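Week 8 - Site Visit to Sterkis: Notes for Students

Students will attend the Tuesday demonstration of cleaning tasks at the Sterkis laboratory. The program covers wiping and folding, recorded from the head of a human demonstrator for later use in robot training. Each task is performed with both hands at an ordinary washbasin, with a folded paper towel pressed flat on the rim beside the faucet.
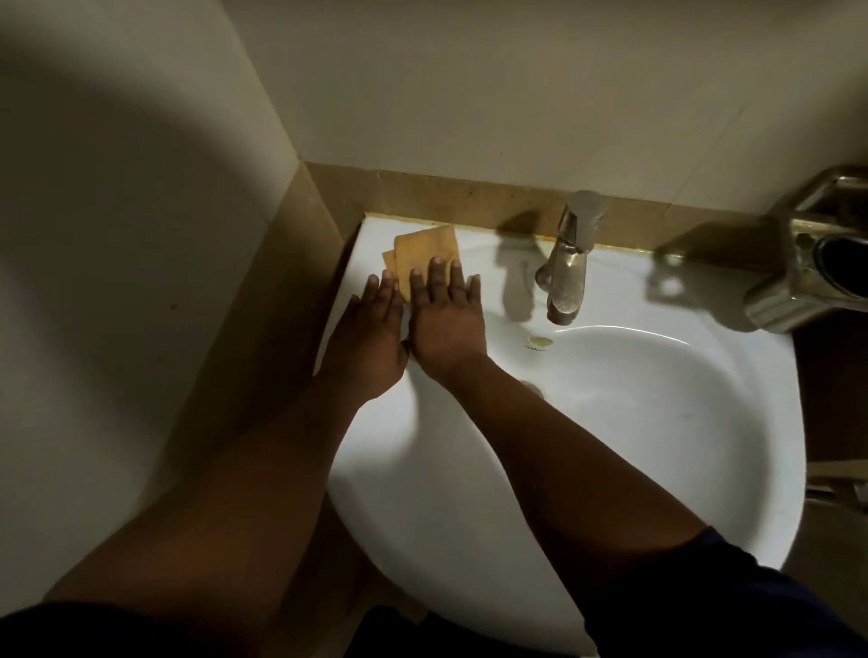
One attendee at the previous open day asked whether force could be learned from video alone, and was told that it could not - the Moten arm relies on wrist sensors for contact.

Before the visit, read section 13 of the course reader. Reports of one page are due at the following tutorial and should address glare on glossy surfaces and the choice of camera height.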